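The planner gave up at step 565, as it had the night before. Yaryna Melnychuk scrolled back through the log until she found the line where the cost jumped.

"It thinks the table is higher than it is," she said.

Severyn Kushnir didn't look up. "By how much?"

"Two centimetres."

"Then it's the calibration."

"It's not the calibration. I ran that in January and again this morning."

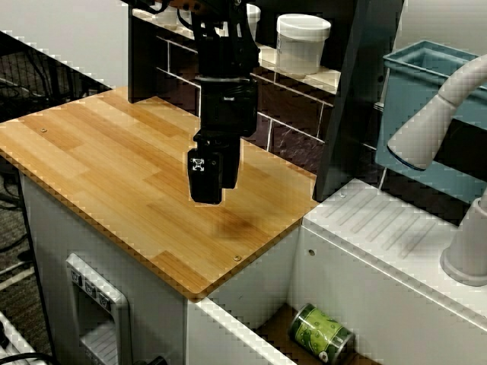 She opened the config for Kostia, which was what they called the motion server, and read it from the top. The gripper length was right. The marker size was right. The collision padding was set to 10, and the comment beside it said temporary.

"Who's Tymoshchuk?" she asked.

"Not a person. It's the branch the padding came from. Before you started."

She set it to 2 and restarted the server. Severyn came over with his tea and stood behind her chair. The plan came back green, all the way down to the can and up again.

"Run it at quarter speed," he said.

"I was going to."

She kept one hand by the stop button — the other was on the trackpad — and found she was holding her breath, as she did in lifts. Severyn read the joint values aloud under his breath. He had done that for every first run since she had known him, and she had stopped minding.

"If this works," he said, "you'll have to write to Clustetti."

"And tell them what?"

"That it was one number."

She thought about the 1,000 failed plans she had sent them, each with a polite note attached. Then she pressed enter.
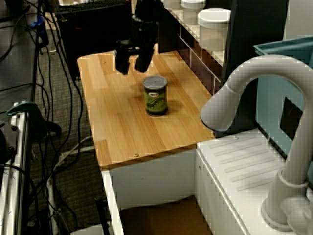 The Letter

Dear all, she wrote, and deleted it. Severyn had gone to rinse his cup. She started again with the number.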